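Print this page
E-mail this to a friend

The man who will not throw out a table

Gregor Matheson has been fitting out rooms for other people to work in for 20 years, and he says the hardest part is still the chairs.

"People will argue with me about chairs until the building falls down," he says. "Desks they accept. A desk is weather. A chair is personal."

We are talking in the café across from Rimesix, the shared workspace he looks after in Lirkton, where he has ordered a scone and then ignored it. He has a notebook full of measurements with him, most of them crossed out. The job title on his e-mails is space manager. He thinks it makes him sound like an astronaut and has asked for it to be changed, so far without result.

Matheson started out at Rebane, selling office furniture from a showroom where, he says, every desk had the same bowl of plastic lemons on it. He left when he realised he cared more about where the desks went than whether anyone bought them. "Not a popular attitude in sales."

So what makes a good room?

"Floor," he says at once. "You want to be able to see plenty of it. The moment somebody finds a bare bit of floor they want to put a cabinet there, and then the cabinet needs a plant on top to cheer it up, and you've lost that corner for good."

He is almost as strict about walls. Desks go against them, chairs go in front of the desks, and the middle is left to sort itself out. The upper floor at Rimesix has a curved railing round the opening to the level below, which he calls the best thing in the building and the worst thing to furnish against. "Nothing you can buy is curved like that. I've looked. You push a cupboard up to it and the thing looks as though it's waiting for a bus."

Rasa Paju, who shared an office with him in the early days and now runs the bookings, remembers him moving one table 11 times in a week. He doesn't dispute this. He does want it noted that the eleventh place was right.

It was the red table, inevitably. Matheson bought it in March at a clearance in Grarkance, over the objections of everybody who had to help carry it. Paju wanted white, to go with the desk. Deividas Siliņa, who rents a seat near the back, wanted no table whatsoever.

"I was told it was too loud," Matheson says. "It's a table. It doesn't say anything. You put your box down on it and off you go."

He admits the cables remain a sore point. He once spent a whole weekend taping them out of sight and came back on the Monday to find two new ones. These days he lets them hang.
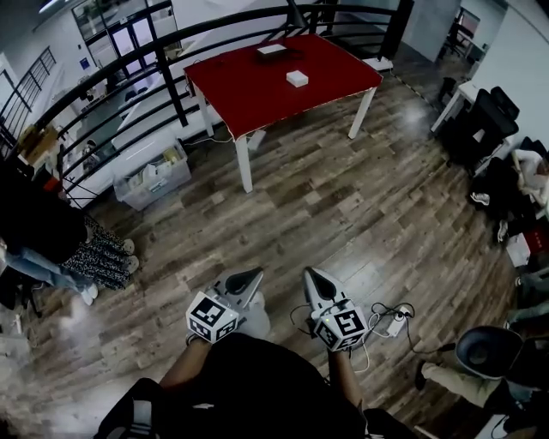 LIRKTON, Wed 14 June

When we go over to look, the red table is out on the wooden floor with a couple of boxes on top and a black cable trailing down by a back leg. Matheson sees the cable and says nothing for a while.

"It gets used," he offers eventually. "You can't ask more of a table."

The white desk is against the wall, as promised, with black office chairs in front of it. There is a cardboard box over on the railing side, and a see-through storage bin on the floor that he would like to discuss with somebody. Storage is his other subject. He holds that a bin you can see into is an improvement on one you can't, though only until you look.

Would he ever swap the red one for white, to keep the peace?

"Rasa asks me that every spring. I tell her I'm thinking about it." He is measuring the gap beside the railing with his feet, heel to toe. "I've got my eye on a yellow one."

Print this page
E-mail this to a friend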